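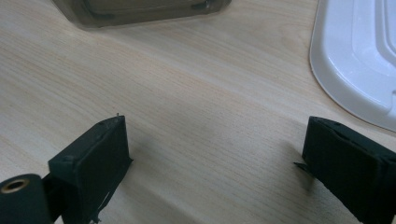

Let the Slow Cars Race

In April the Nindley oval will again send home every car that is three seconds slower than the leader. I think this rule is a mistake. The organizers say it is for safety, and I respect this argument. But a slow driver who keeps his line is easy to pass. The dangerous moments I remember came from fast drivers who fought for second place in the last 2 laps.

Small teams like Clusar drive about 400 miles to come here. If they cannot start, they will stop coming, and the field will be short. Give them a place at the back and a blue flag. I would still buy my ticket.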